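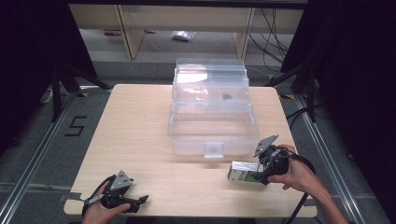 Do you need two matching grippers for bimanual handheld stuff or can you mix brands?

Matching, if you can afford it. Mixed pairs work but you pay for it later, in calibration and in your wrists.

ok so that question comes up every time I post about this so here's the long version. Spent most of Saturday going back and forth between the Allix pair and the Stondden pair. Notes while I still remember them. thread

1/ Same task for both. Small carton, clear box with a hinged lid, put the one in the other, shut the lid. Boring on purpose. Lids are where handhelds get embarrassing.

2/ Allix first. Light. Really light, you notice after lunch when your forearms don't hate you. Trigger has a long pull and a soft start, so you can creep up on a thin carton without crushing the corners. I like that a lot.

3/ Downside of the soft start -- you never quite know when you've made contact. I kept squeezing past it. Two cartons came out kind of hourglass shaped.

4/ Stondden is the opposite. Short pull, hard stop, you feel contact right away in the finger. Heavier tho. Heavier and the weight is all out front, so by take 50 I was resting my elbows on everything.

5/ Numbers for the people who only want numbers. Planned 200 takes per pair. Allix finished all 200. Stondden I quit at 151 because my right hand was done. That's a result too I guess

6/ Drops: Allix 22, all of them in the full 200. Didn't get a fair count on Stondden, I changed the pad tape halfway thru and that wrecks the comparison. Will redo.

7/ Speaking of pads. Grip surface matters more than the linkage, more than the trigger, more than whatever is on the spec sheet. Fresh pads vs. tired pads on the SAME gripper was a bigger gap than gripper vs. gripper. I should of tested that first and saved myself a morning.

8/ What I look for now before a session: edges lifting, fuzz at the tips, anything stringy. If the tip is fraying the carton rotates when you set it down and you won't see it till you're reviewing footage at 11 pm
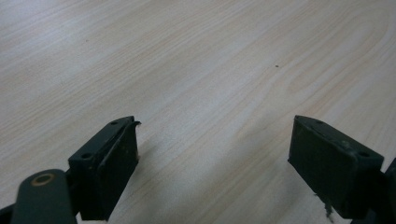

9/ and the fuzz gets into the wrist view too, which is a separate headache. A loose thread near the fingertip moves when the finger moves, so a policy can happily learn the thread. Trim it or replace the pad. Trimming gets you maybe one more session.

10/ Camera notes. I ran the same wrist camera on both so at least that part is fair. On the Allix the fingers sit lower in view and you get more table. On the Stondden the fingers take up a lot more of the picture and I lost the carton behind the left one constantly.

11/ You can fix that with a steeper mount. Itcombe sells an adjustable plate, I have one, it's fine, the screws back out. Threadlocker. Use the blue one not the red one, ask me how I know

12/ Exposure: lock it. Pale tabletop plus dark fingers and auto exposure goes nuts every time you close the jaws. Bright, dim, bright, dim. I lost a whole batch to this in February and I'm still mad.

13/ White balance too. Lock it at the start, write down the number, put the number in the filename if you have to.

14/ Cables. Neither pair gets this right. Allix exits at the bottom of the handle, which drags on the table edge. Stondden exits at the back, catches your sleeve. I ended up leaving a big loop of slack at each wrist and just living with it. Somebody make a decent swivel please

15/ Controllers / recording side. Allix box syncs both hands off one clock, plug in and go. Stondden wants two boxes and you line up the streams afterward. They give you a script. The script is ok if you remember to clap the grippers together at the start of every take. I did not always remember.

16/ Jaw width readout: both drift. Zero them closed, then open all the way, then closed again. If the second zero isn't the same as the first do it over. Takes ten seconds and I skip it whenever I'm in a rush and then regret it

17/ The lid thing. Opening a hinged lid with one hand while the other one holds the item is where I'd hoped the Stondden would win, stiffer fingers and all that. It was close. Stiff fingers slid off the latch, soft ones bent around it and then popped. Best trick was hooking from underneath with one finger, jaws half open, no squeezing at all.

18/ That worked on both pairs. So maybe it's technique and I've spent a day on hardware for nothing lol

19/ Mixed pair test, real quick, cuz people will ask. Allix left, Stondden right. Handled the task fine. But the widths don't scale the same, the mounts sit at different heights, and your two hands start moving at different speeds because one is heavier. Looked lopsided in playback. Wouldn't do it for anything I planned to train on.

20/ Someone replied asking about the Ní Bhriain fingers. Have a set, have not put them on yet. They're softer than either and supposedly bolt onto the Allix linkage with the stock holes. Want to try them on the latch first, that's where I think a softer tip either saves you or makes it way worse.

21/ Price. Not gonna do a table, they both change it every other week. Stondden costs more and you need the second recording box on top, so figure that in.

22/ If I had to buy one pair tomorow: Allix, plus a stack of spare pads, plus a steeper camera plate. If you do heavier objects than I do, probably flip that. My stuff is all little cartons and plastic boxes so take it with salt

23/ Next up is redoing the Stondden run with one set of pads start to finish, and splitting it over two sessions so my hand survives. Will add the drop count to this thread when I have it

24/ oh and before you buy either, check the trigger side if you're left handed. Allix is symmetric. Stondden has a little thumb shelf on one side only and it's annoying in the left hand, I filed mine down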